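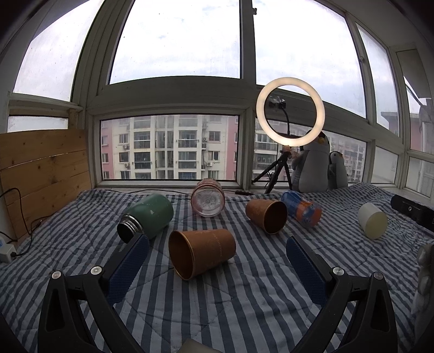

Jaws wide open over the striped quilt, ribbed navy pads on both fingers.

Replacement finger pads for the Hastus hand-held gripper
Part no. 283 (pair, navy). Fits the 281 linkage and later.

I run my Hastus nearly every day, mostly picking up cups and bottles that are lying on their sides, and the pads are the part I go through fastest! The fine ridges do the gripping, so once they feel smooth under your thumb it's time for a new pair. I get 200 hours out of mine before I swap — paper cups are kind to them, threaded bottle necks are not.

Fitting takes me 17 minutes with coffee in hand. Open the jaws all the way, peel the old pad from the tip down and wipe the slanted face with alcohol (let it dry!). Press the new one on, ridges facing in, then close the jaws gently on a folded cloth and leave it overnight.

While you're in there, check the silver pivot screws on both linkages. Mine work loose on the left first, no idea why. Snug is plenty — crank them down and the fingers start to drag.

The older Skaritz pads are too thick for this one, please don't trim them.

Ships from Pleduswood. Page updated 25/06/2020.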